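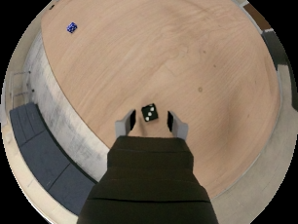 Diane Hawthorne
List moderator, Gosselin Street Neighbors

Hi all,

Ginette beat me to it, so I'm replying on top of her message (hope it comes through okay!):

> From: Ginette Zacharias
> Are we doing the street supper in August again? Last year we ran out of plates and Vernon's chili was gone before I got a bowl. Also, can we please start later? I was melting.

Yes, we are! And yes to later, Ginette. I'm thinking 6:30, when the sun drops behind the Paranbridge building and the whole north side of the street goes shady. Endang Latuheru already asked the city about closing the block and the permit is $600 this year (ouch), so we'll need to pass the hat a little sooner. I have 800 paper plates in my hall closet, so please, no one buy plates.

Vernon says he'll make 2 pots of chili, one mild, one not.
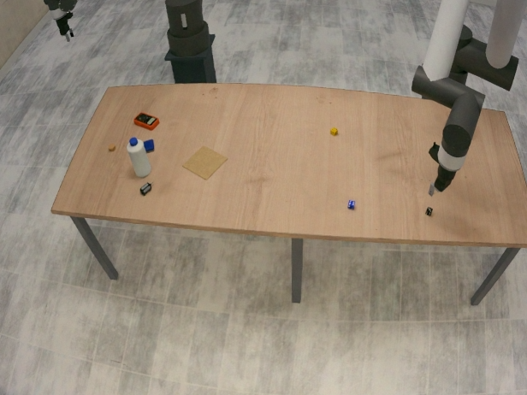 What I still need from you

Mostly side dishes. Everybody signs up for dessert, which I love, but last time my plate was brownies and a pickle. Salads, corn, beans, anything in a big bowl. Prasetyo Wibisono is bringing his rice again and I plan to stand very close to it. 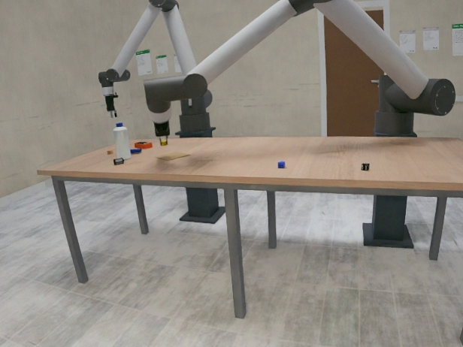

If you can lend folding chairs, put your name on the bottom with masking tape, because I still have three strays in the garage from last summer and would like my bike back. Reply to the list and not just to me, I lose things!

Diane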